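### 3.2 Closing the incision

Each closure was made with interrupted stitches, tied one at a time and trimmed before the next was begun. The sites for the bites were agreed beforehand at a spacing of 10 mm along the incision. We did not mark them on the tissue, as our earlier trials at Plerance had shown that operators aimed for the ink and paid less attention to the edges of the wound. The practice tissue came from Doltell and was used at room temperature. One piece was used per closure and then set aside for measurement.

Seven operators took part and each completed six closures, giving 42 in all. Malachy Hegarty and Houda Belhaj prepared the incisions with the same blade and the same guide. Any piece with a ragged edge was replaced before the session began.

An operator was free to put the needle down and pick it up again as often as needed. We recorded the position of the jaws at the start of each stitch, whether open or already closed on the needle, and began timing at the first contact between needle tip and tissue. Time spent with the jaws open over the surface was logged separately as approach time (Figure 4).

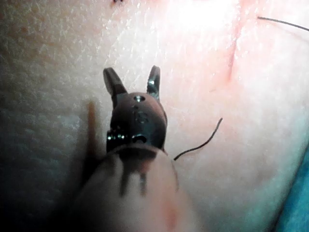

**Figure 4.** Jaws spread above the skin-textured surface, with no needle held.

Approach time varied more between operators than any other measure. Two of them moved directly to the wound and took hold of whatever came next, while a third habitually stopped above the tissue and adjusted the angle of the instrument first. This pause added to the total but had no clear effect on the spacing of the finished stitches. Fiadzo and Vidal, who scored the closures separately, could not tell from the finished pieces which operator had paused.

The point at which the needle was held mattered more. A grip near the back end leaves most of the curve free, so a deep bite can be taken in one turn of the wrist, but the needle is then more likely to swing sideways as it enters. A grip closer to the middle is steadier and gives a shorter bite. We gave no instruction on this. Most operators settled on one grip by their second closure and kept to it, even when the earlier bites had been uneven.

Thread was cut to 200 mm for every stitch. At this length there is enough slack for three throws without the tail being lost, though the loose part has to go somewhere while the needle is being placed. Operators tended to let it fall to one side of the wound in a wide loop. Where the loop crossed the line of the next stitch, it was sometimes caught under the needle and had to be drawn clear, and we counted this as a tangle. Trimmed ends from a previous knot were not counted, even when they touched the working thread.

In the view below, two knots are complete and the needle is held near its back end, with the point close to the incision and the thread looped out to the left.

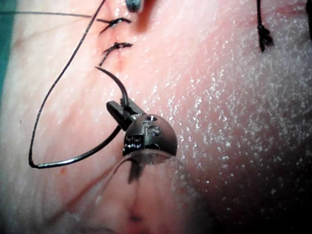 ### 3.3 Scoring the knots

Knots were scored after the whole incision had been closed. Each was given a mark from 0 to 10 for position, tightness and evenness of the tissue edges on either side. A knot lying directly over the wound lost two marks. Edges that overlapped or rolled inwards lost three.

Where the two scorers differed by more than two marks, Fotis Nikolaidis examined the piece and his score was used. The tails were measured with a steel rule, and any shorter than 3 mm were noted but left out of the overall mark.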